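Potton site -- automation progress, May

To: Natalina Ferri

Quick one, full tables to follow. Night tray clearing at Potton still done by hand. The arm is in simulation only for now -- 680 runs logged, 3 tasks. Egg on a plate is the one staff asked for first, as breakfast returns are the worst part of the shift. Sim room is a bedroom setup, dark sofa, arm on its pedestal, gripper lined up over the egg.

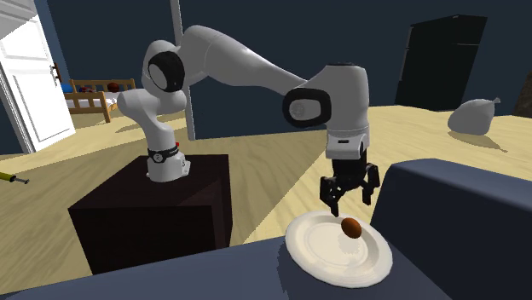
What changes for staff

Bujar's crew keep their hours, agreed in writing. Two of them move to checking runs and flagging bad grips, training started. Some worry about pace targets -- fair, none set yet, and I'd like it kept that way untill the autumn review.

Ball task is there for round items that roll. Fingers open either side, plate right next to it, so not much room on that side.

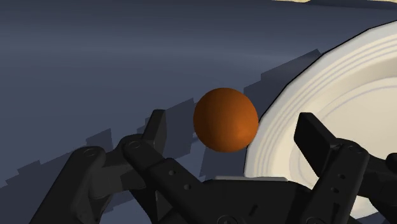 Yayra Laryea

Still open: budget line for the second workstation, 971 left in it. Need a yes or no from you before Sarard send there quote. Crew briefing is at 2 pm, will send notes after.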